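# The Quiet Work of an Empty Room

Corey Waaka keeps a kneeling pad in the back seat of his car the way other people keep an umbrella. It is green, or used to be, and it has gone soft in the two places where his knees go, and he will tell you (with some pride) that it has outlasted one marriage, two cars and every vacuum cleaner he has ever owned. He looks after the floors and walls at Cusolside, a long, low building on the edge of Cokley that has been a carpet showroom, a tax office, a dance school and, for one damp winter, a place to store canoes. These days it is rented out room by room, to anyone who needs a plain space with a door that shuts.

I had gone to see him about something else entirely. My own back bedroom was finally cleared of its boxes, and I'd been standing in it every evening for a week with a cup of tea, wondering why a room with nothing in it could look so tired. A neighbor said I should talk to the man at Cusolside. So I did, and I stayed most of the morning, and I came home with a bag of lint under my arm, about which more later.

## Start at the edges

"People clean the middle," Corey told me, before I had my coat off. "The middle's fine. Everybody walks on the middle, everybody looks at the middle, everybody vacuums the middle. Go look at your edges."

He's right, of course. The strip where the carpet runs up to the wall is where a room keeps its history. Air moves down the wall and drops whatever it's carrying. The vacuum head rides along with its hard plastic lip an inch away from the baseboard and never quite gets in. After a year or so there's a faint line, a shade darker than everything else, and you don't see it as dirt at all. You only feel that the room is a bit gloomy and go looking for a brighter bulb.

His method is slow and not at all clever. He takes the crevice tool, the skinny one that lives in a drawer in most houses, and goes right around the room on his knees, once clockwise and once the other way, so that the pile gets pulled in both directions. Then he takes a dry brush – an old nail brush will do, or a dish brush that has been retired – and flicks the fibers away from the wall in short strokes. Then the crevice tool again. In a room the size of my back bedroom this takes him the length of a ball game on the radio, and he's in no hurry for it to end.

The bag of lint was from that. He had done the edges of the old tax office that morning, a room with no furniture in it that had been vacuumed twice the week before, and he wanted me to see what had come out. It was about as big as a hamster. He gave it to me, I think, as a lesson, and I didn't like to leave it behind.

## In defense of gray

I should say a word about carpet, since I arrived at Cusolside with opinions and went home with fewer of them. I had always thought of low gray carpet as the thing you get when no one has chosen anything. It's the carpet of waiting rooms. My mother would not have had it in the house.

Corey put down 2,000 square feet of it when he took the job, and he'd do it again tomorrow. A short, dense pile doesn't hold a footprint, he says, and it doesn't flatten into paths the way a deep one does, from the door to the desk and from the desk to the window. The best ones have a little speckle in them, a light fiber and a dark fiber twisted together, and that speckle forgives a great deal. A crumb will vanish into it until you get around to the crumb. A plain flat gray with no speckle shows everything, and so does the very dark kind, which he calls "the lint museum."

He buys his from a mill called Jirkent, in a mid-gray that the sample book calls by a number, 316, and he has a spare roll of it standing in a closet in case the mill ever changes its mind. Spots get cold water and a white cloth, pressed and lifted, pressed and lifted, never rubbed. If cold water doesn't do it he adds one drop of dish soap to a full cup, and then spends twice as long getting the soap back out, because soap left in carpet is a magnet for the next bit of dirt that comes along. I've been making that mistake since college, with great big squirts of the stuff, and it explains a good deal about my hallway.

## The color of nothing much

The walls at Cusolside used to be a bright, hard white, and Corey hated them. White next to gray carpet goes blue on a cloudy morning, he says, and then everyone who rents the room complains that it's cold and turns up the heat. He tried cream and that was worse, like old teeth. In the end he brought home nine sample pots from Pillai, the paint store in Cokley, and painted each of them on a square of cardboard, and moved the cardboard around the building for most of January. 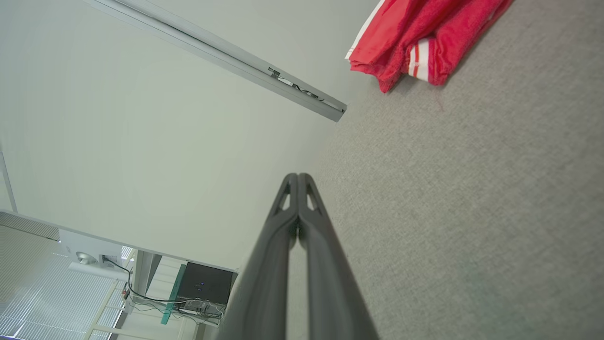 What he was after was a pale gray-white with the least little bit of green in it, so little that you'd never call it green unless you held a sheet of printer paper beside it. A touch of green calms things down, and it gets along with a neutral floor without seeming to match it. He is careful to look at his samples low down, near the floor, as well as at eye level. The bottom of a wall sits in its own soft shadow and picks up color from whatever the carpet is, and a paint that looks lovely at shoulder height can turn muddy by your ankles.

I tried the cardboard trick when I got home. It's wonderful! I had been sure about a color for months, a sort of oatmeal, and it lasted one evening propped against the wall behind the door before I took it out to the garage.

## Washing a wall

We don't wash walls much anymore, do we? My grandmother did hers every spring, with sugar soap and a scarf over her hair, and I remember the drips running down to her elbows. Corey does his twice a year and has worked out how to keep his elbows dry. You begin at the bottom and work upward, which sounds backward, but dirty water running down a dry wall leaves streaks that are a terrible job to get off, and on a wall that's already damp it slides right over. Two buckets, one soapy and one clear. A flat sponge, wrung until you think you've overdone it. Dust first with a dry microfiber cloth over a broom head, or you'll be painting the wall with mud.

Where the wall comes down to the carpet he lays an old towel along the floor and shuffles it with his foot as he goes. And he never washes right up to a strip or a baseboard with the sponge itself. He folds a damp cloth over a butter knife (a blunt one, from the thrift store) and draws it along the top edge in one long pull, turning to a clean bit of cloth whenever it goes gray. Anything with a channel or a groove in it gets a soft paintbrush first. Dust packs into grooves like felt, and if you wet it before you've brushed it out you'll be there until supper.

He showed me one wall he'd finished the day before, and I found I didn't have much to say about it. It was a wall. But the light went all the way along it and down to the floor without catching on anything, and we both stood there looking at it for longer than two grown people probably should.

## My own back bedroom

I did mine over a long weekend. The edges first, clockwise and then the other way, on a folded bath towel in place of a kneeling pad, and my knees have asked me to buy the pad. The old dish brush worked beautifully. I got my own hamster out of it, a bit browner than his, and a hair clip I haven't worn in years, and the small brass screw that goes in the back of the clock.

The walls took longer. I started at the top out of pure habit, got my streaks, and had to go back over the whole of the window side from the bottom up. The butter knife was the best part of it all. I did the baseboards in the bedroom and then carried on down the hall with it, and had got most of the way to the bathroom before I noticed it was dark out.

The room is still empty. I was going to put the desk back in that same night, and the bookcase, and the chair with the bad leg, but they're in the hall for now and I've been climbing around them. I'd like to have it as it is for a few more days. In the mornings I take my tea in there and sit down on the carpet with my back against the wall.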